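Overhead wiping, part two
23 Mar 2025

Back in November I wrote that overhead tasks were the weak spot in our set. Usman Malik read it and disagreed, so we spent a few evenings on them at the Tustley flat. The target was ceiling fixtures: one hand braces, the other wipes.

The first attempt was teleoperation. The operator holds two leader arms and the follower arms copy the joint angles. At table height this is fine. Above the shoulder, the leader arms get heavy, the operator starts leaning, and the pushing force drifts with fatigue. Of 75 teleoperated episodes we kept 41. Most of the rejects were lost contact halfway through a stroke.

The second attempt was plain human demonstration with a head-mounted view. No leader arms, bare hands, an ordinary cloth. Wrist poses are estimated from the video afterward and retargeted to the robot. We kept 70 episodes from this method, and they took less time to collect. 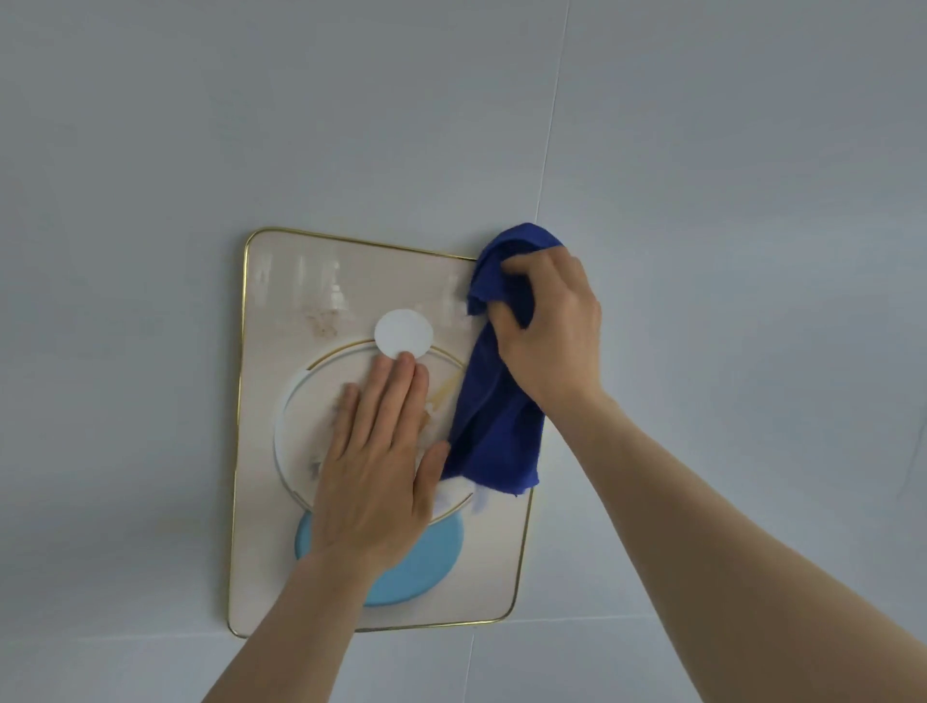 How does the robot learn how hard to press if the demonstration is only video?
It learns the path and timing from the video, and the pressing force comes from a separate controller on the robot with a fixed target that we tune by hand.

The bracing hand deserves its own note. I had been labeling it as idle, which was wrong. A flat palm on the fixture gives the wiping hand something to work against, and the policy trained without it pushed the panel sideways on the test rig. Labels are now "brace", "wipe" and "regrip", per hand.

Cloth color matters more than I expected. Blue on a cream panel segments cleanly. A white cloth against a pale ceiling did not, and I dropped 11 episodes for that alone.

Open problems:

Looking straight up, the head tracker loses features on smooth ceilings. Panel seams help a little.

Dirt is not labeled at all. The policy wipes the whole face whether or not there is a stain on it.

Retargeting assumes an elbow range the follower arms don't have. Waqas Hashmi is rewriting that part, and I'll post the joint limits once he has them.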